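Print | E-mail
Filed under: Teleop / Sim notes

August, 60 Hz logging

Okay, Nollar sim room again, driving by remote with Sinan Keskin on the second set of controls. Two operators, one arm, lots of bickering! Wrist view only today, and I keep swinging wide near the armchair (my left-hand habit). 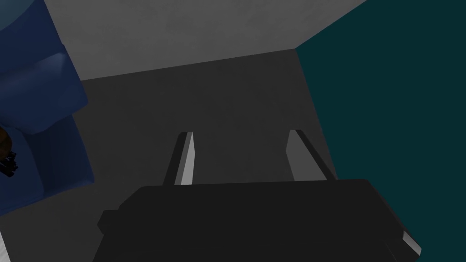

Sinan wants slower approaches before we add to the 1,008 demos in Tilel. Fine by me. Tomorrow: drop the stick gain and redo my clumsy ones.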